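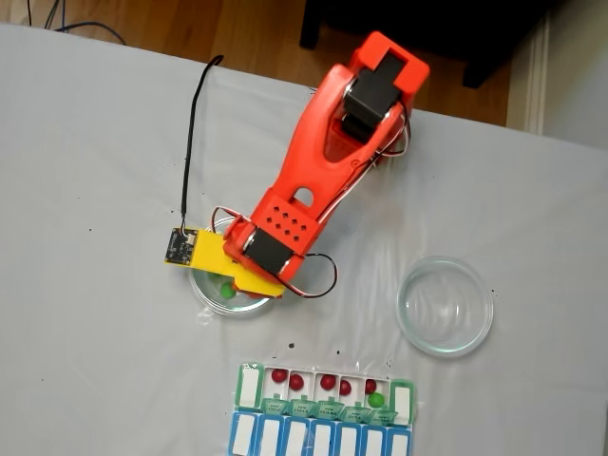

Overhead view of the sorting bench: arm, two glass dishes, pill organizer.

Home | Posts | Parts | About

Budget for the second arm

2021-04-07

Herman Osman asked what it would cost to put a second arm on the sorting bench. My first answer was the price of the arm, which was wrong. I have now gone through the receipts for the first one properly.

The printed parts are the cheap end. Filament and one failed shoulder bracket came to less than shipping on the motors. The servos are the bulk of it. A full set from Wendden is $122 before tax, and I would order two spare motors with it. Waiting for a single replacement from them took most of August last year and the bench did nothing in the meantime.

All in, with power supply, driver board, spares and wire, I get roughly $270 per arm. That leaves out my time. It also leaves out the sensor board at the gripper tip, which I am pricing separately. Octavio Escobar wants to try a different one from Latuheru, and I would like both arms to carry the same part.

The work pieces cost almost nothing. Round candies stand in for tablets, and the dishes and weekly organizer are ordinary household goods. I see no reason to buy proper trays from Hornalgate until the pick rate is worth measuring. Their minimum order is larger than our whole budget for fixtures.

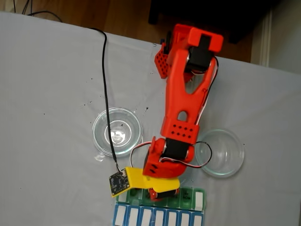 Gripper over the organizer. The sensor cable runs past the left bowl.

Cabling is the line I underestimated last time. The servo wires stand out from the arm in loops, and a loop that is fine in one pose can catch in another. I am adding sleeving, clips and longer leads to the order. The thin sensor cable gets its own line, with a strain relief at the board end.

Two items are still open:

Table mount. Two arms need a fixed distance between bases. Vlasta Vondráček has offered to cut a plate if I send a drawing. Material cost only.

Controller. The Flandlow board drives one arm comfortably. Its manual says it will drive two, but gives no current figure for that case. I have budgeted for a second board and will return it if the first one copes.

I will place the servo order once Herman signs off on the total. Lead time is quoted at 7 working days. I am planning on double that.

Contact | Copyright 2021 | Back to top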